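Blue stock, second attempt

The first batch of Prandlow paper went back in April. It cracked along the grain when scored, and on a saturated color a cracked fold reads as a white line from across the room. Jeanie Gillies suggested the Tatutier sheets instead, which cost 2 dollars more per pack and have color all the way through. I bought 1,000.

Two things to check with any new colored stock. First, how the color holds over a curve. Second, how a sharp fold behaves, and whether the layer underneath shows a different tone once it is out of direct light. I don't trust swatch cards for either one. A swatch is flat and lit from the front.

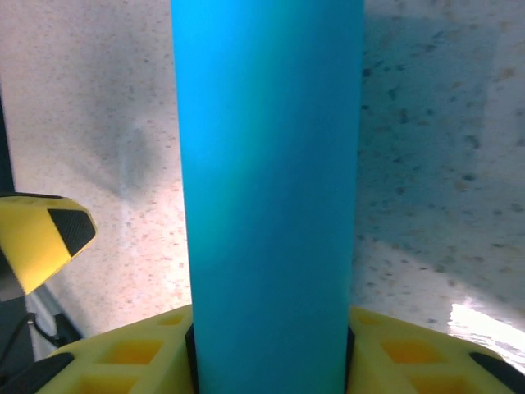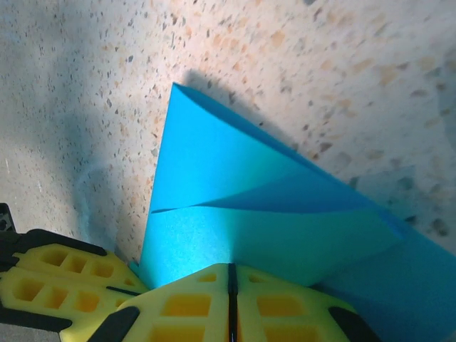

Blue on a curve (first), and folded paper over the speckled floor (second).

The curve goes from a lighter cyan on the left to a deeper blue on the right, with a matte finish. The folded sheet has a crisp left edge, and the lower layer is lighter and more turquoise, with a dark wedge where the layers separate. I would plan a model around that difference and put the upper flap on the side facing the window.

Still to do: score against the grain, then a glue test. Dymphna Geraghty uses a bone folder on everything. I use the back of a butter knife and get the same crease.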